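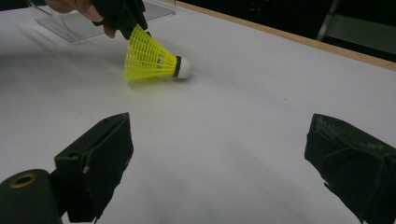
How to Plan a Road Trip Day Your Kids Will Still Like by Dinnertime

27 Mar 2026

We do a lot of day trips in this family. Some are big ones with a hotel at the end, but mostly it's the kind where you leave after breakfast, see one thing, eat something fried and come home sandy. I've messed up plenty of them, so I finally wrote down how I plan one now. My friend Tamsin Bright asked for it after our February trip to the Dirano nature center, so Tamsin, this one's for you!

Step 1: Pick one main stop

One! I used to plan three. We'd do the museum, then the farm, then "just a quick look" at the waterfall, and by the waterfall somebody was crying (once it was me). Pick the place everyone wants to see most and give it the best part of the day. Anything else goes on a maybe list in your phone.

Step 2: Check the real hours

Go to the place's own website and look for the hours for that exact date. Outdoor museums and little farms change their schedules by season, and the hours on a map app can be old. Look for the small print too. At Dirano the main building stays open till late afternoon but the boardwalk closes an hour sooner, and we found that out standing at the gate. If there's a phone number, call it. I ask what time the school groups usually clear out, and then I plan to show up right after.

Step 3: Draw your circle

With kids under eight, I keep the main stop inside 100 miles of home. That gets us there and back in a day with time to play. Our longest day ever was 400 miles round trip to see my cousin Ataahua Whitcombe, and while I loved every minute at her place, I would not do that drive again without an overnight!

Put one break in the middle of each leg. Rest areas are fine, but a small-town park with a playground is so much better. We always stop in Maihi on the way north, where there's a picnic shelter, clean bathrooms and a hill to roll down. Search "park" along your route the night before and save two of them, in case the first one is full or under construction.

Step 4: Pack the car the night before

Mine goes like this:

Front seat: wipes, phone charger, paper map, sunglasses, gum
Back seat: one small bag per kid, packed by the kid (I only check for slime)
Trunk, on top: cooler, picnic blanket, jackets
Trunk, underneath: a change of clothes for everybody, grown-ups included

The order matters more than you'd think. We once had to unload the whole trunk in a gas station parking lot to get at the sandwiches, and it was raining.

Step 5: Sort out the food

Pack lunch, buy the treat. A packed lunch means you can eat when people get hungry and skip the long line at the snack bar, and then you've got money left for ice cream on the way home. Wraps hold up better than sandwiches. Freeze a few water bottles and use them as ice packs, then drink them in the afternoon.

Step 6: Give each kid a job

My oldest reads the directions out loud. My middle one is in charge of the trip log, so at the start of our last trip she wrote down the last four numbers on the odometer (3597, she still tells people) and did the subtraction when we got home. The little one hands out snacks. It cuts the "are we there yet" stuff way down.

Step 7: Decide when you're leaving

Set a time to head back and tell everyone over lunch. Then give a warning half an hour before, and let each kid choose one last thing to do. Ours usually pick the gift shop, so I set a limit of 12 dollars each before we walk in.

Next on our list is the old mill at Irham, if the road opens up again in time. If you've been with little ones, leave me a comment and tell me whether a stroller can make it up that path!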